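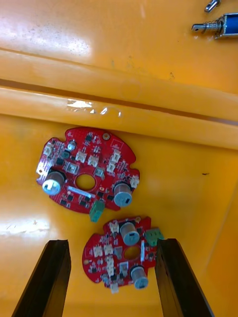
3.2 Color as a grading signal

Manufacturers have long treated the color of a circuit board as a matter of taste, and the repair trade has long treated it as evidence. Our interviews in Mulberg turned up a folk theory of surprising reach: green is ordinary, black is expensive, and red means somebody in marketing got involved. Stallholders quoted prices accordingly, often before turning the part over. The round red boards in Figure 2, with a yellow-orange bin floor behind them, are the sort of stock to which the theory is applied most freely, a bright red finish being visible from across an aisle and a part number being visible to people who brought their glasses. We asked 12 dealers to explain the premium on red. Two cited heat, one cited Italy, and the rest regarded the question as rude.

Figure 2. Circular boards with red solder mask.

The theory would be harmless if it stayed at the stall. It does not. Priedītis (Tõnu Priedītis, personal communication, 13 June 2026) reports that resellers in Araya sort incoming lots by color first and by function second, when they get to function. His ledger data cover 3,000 lots, of which 2,000 carried a color term in the written description and no working condition at all. The Muma price list, still the nearest thing the district has to a standard, gives "red, good" and "red, fair" as separate grades without saying what would make a red board bad.

We are cautious about calling this irrational. Testing takes time and a bench, and the margin on a single board covers neither. Color can be read for free. What the Sterklow model of secondhand pricing predicts in such cases is a cheap signal that everyone discounts; what we observed over our August fieldwork was a cheap signal that everyone claimed to discount and then paid for – sometimes twice, when a lot came back around under a different seller. Section 3.3 takes up the returned lots, including those we bought ourselves.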